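Humaira Bukhari
4th February

I spend my working hours teaching two robot arms to put clothes in a box. A few people asked what that involves, so this is a thread on it. No maths. 1/

The job is called teleoperation. I hold a pair of small arms, the big pair copies what my hands do, and the computer records every joint and every camera. Later a program is trained on the recordings and has to do it without me. 2/

Our setup is called Lestari. It was named before I joined. Two arms, a table, a few cameras. My side is a desk at the end with the two handles clamped to it. 3/

The task sheet for this set is one line long: "Put all the cloths in the bin." Everything else is left to the person driving, and that turns out to be most of it.

14 likes · 2 replies

First thing you learn is that you can't feel anything. The handles have no force in them. You know you have hold of a shirt when you see it come up off the table, and you know you have lost it when you see it go down. 5/

Second thing is that you slow down too much. New drivers creep. The program then learns to creep as well, and it learns every pause where you stopped to think. Santeri Kuusisto, who trained me, used to tap the desk whenever I hung still for too long.

He was right to. I looked at my first week afterwards and half of each recording was me hovering. 7/

Cloth is harder than blocks. A block is the same shape each time you come back to it. A shirt is a new shape every time it is dropped, and you have to choose where to pinch.

I go for a fold that stands up from the table. If there isn't one, I put one finger down flat beside the edge and push until the cloth rucks, then close. That push took me a long while to get consistent. 9/

31 likes · 6 replies · 3 shares

Dark clothes are the worst. On my screen a black shirt is a black patch and the folds hardly show. Black fingers on black cloth is worse again. I lean on the shadow on the wood to judge height. 10/
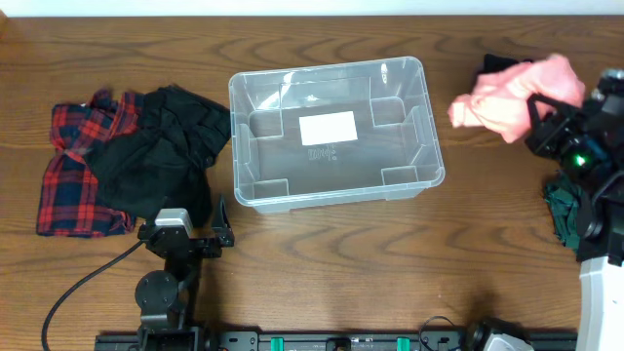

With two arms you also have to decide who does what. My rule is that each arm clears its own side and the bin is shared. One goes in, lets go and comes out before the other one crosses the rim. Drivers who are good at video games want to use both at once. It looks quick and then the wrists knock. 11/

When they do knock, the arms stop and the recording is thrown away. It doesn't matter if you were on the last piece. 12/

Someone asked whether we keep mistakes. Some, yes. If I drop a cloth and pick it up again cleanly, that stays in. The program needs to have seen a drop and what to do next. If I drop it off the table, that one goes. 13/

Numbers, for those who like them. We have 513 good recordings of this task so far. 106 of them are mine. The rest are from Santeri, Hülya Işık and Diarmuid Rafferty, who is on the evening shift.

You can tell us apart in the data. Hülya lifts high and drops from above the bin. Diarmuid goes low and drags things over the rim. I had no idea I had a style until she showed me mine: I always start on the left. 15/

22 likses · 4 replies

Starting on the left is a problem, by the way. If everyone does it, the program learns that the job starts on the left, and if there is nothing there it sits and waits. So now the order is drawn before each run and stuck on the monitor. 16/

Same with the layout. We throw the clothes down by hand between runs and try not to arrange them. People tidy without meaning to. I still catch myself straightening a sleeve. 17/

The bin gets turned a bit between runs too. The first version of the program was trained with it square to the table every time. Turn it slightly and the arms dropped everything on the near rim.

The version after that managed 7 clean runs out of 19. A clean run means every piece in and nothing hanging over the side. Most of the failures were the same one: it closed on air just above the cloth, then carried nothing to the bin and very carefully let go of it. 19/

47 likes · 9 replies · 5 shares

That failure came from us. We all used to close the fingers a moment before we got down to the cloth, out of habit, and it worked because we were still moving. The program copied the early close and left out the rest. We have changed how we do it – down, stop, close, lift. 20/

Is it tiring? Yes, in the shoulders more than the hands. We do 40 minutes and then swap. I put a folded towel under my elbows in November and now everyone has one. 21/

Do you need a degree? I don't have one in this. I did clothing alterations before, and I think that helped more than anything. I already knew how a jersey hangs when you hold it by the wrong end. 22/

Hamisi Waweru asked under the last post if the arms could fold as well as put away. Not on this task. Folding is on the list for after, and I'm not looking forward to it. Getting a collar to lie flat with two pinching fingers takes me several goes on a good day.

For now it is cloths in the bin. I'm on again tomorrow morning, and the order on the monitor says right side first. 24/24

38 likes · 11 replies · 4 shares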